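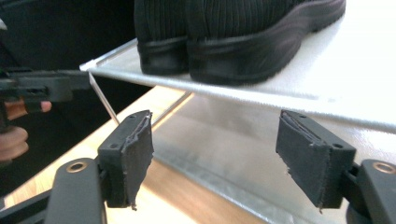

My shoe situation has been getting away from me since March, and Dilek Polat, who is far tidier than I will ever be, finally talked me into giving the good pairs a proper place to live. I used to kick everything off by the door and step over the pile for a week. Now the black ones sit side by side up on a frosted stand, heels toward me, and I can see that ribbed knit at the back that I fell for in the store (I do love a knit, even on my feet!).

The table underneath is the same pale wood one I've gone on about before, the one with the wavy grain that swirls a little before it settles into stripes. I wipe it down with a soft cloth and a drop of Notano and then let it be. My friend Nadiia swears by beeswax, and maybe I'll come around to that by winter.
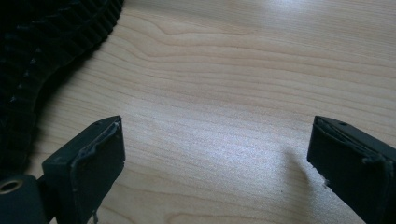 Getting them to sit right

I like my toes pointing away and the two shoes close together, near the middle of the top. Laces I'm still lazy about. I mean to tuck them in, and then the kettle goes and I forget all about it.

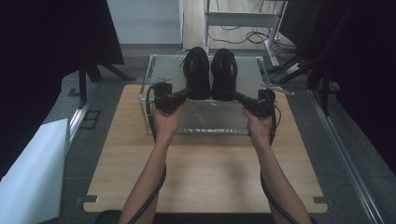 Do you clean the soles before putting shoes on a clear stand?

Every time, with an old toothbrush and warm soapy water, and then I leave them on a towel until they're dry.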